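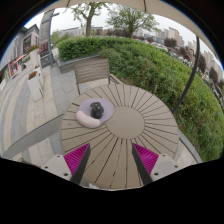

Figure 3. Round slatted table with a mouse pad and a game controller on it; outdoor chair at the left.

Tassanee Hemmin thought the whole question was badly put. People do not choose where to put a mouse pad, she told us in her second interview, they put it down where there is room and then say afterwards that they chose. We take the objection seriously, and it bears on much of what follows.

4.2 Desk things on outdoor tables

Earlier work at Salameh treats the move of desk equipment to the garden or balcony as a sign that home working has 'spread' through the dwelling. Our 152 diary entries give that claim only weak support. Most record a thing being carried out; very few record any work being done with it. A mouse pad on a patio table (Figure 3) may mean an afternoon of spreadsheets, or it may mean that somebody's hands were full. The pad in the figure has a wrist rest, which Belmonte would read as a sign of long sitting. We are less sure. The controller lying on it belongs to play as readily as to anything else, and no mouse or keyboard is to be seen on the part of the table shown.

The table itself deserves more attention than it usually gets. Slats that fan out from a central disc leave gaps all the way to the rim, and two households complained of pens and small screws dropping through. Both had taken to laying something flat on top. If that habit is at all common, then some of the pads counted as 'work equipment' in the Plerkeck survey were serving as table mats – a possibility its authors do not discuss.

Nor did we find the tidy evening return indoors that the same survey describes. Four diaries mention it once each, all in June, and then drop the subject. Daranee Duangkaew's entry for that month reads, in full, 'brought the things in, took them out again'. We would not build a theory of domestic boundaries on that, and we doubt that the longer diaries from Grerkance, when they are coded, will make it much easier to do so.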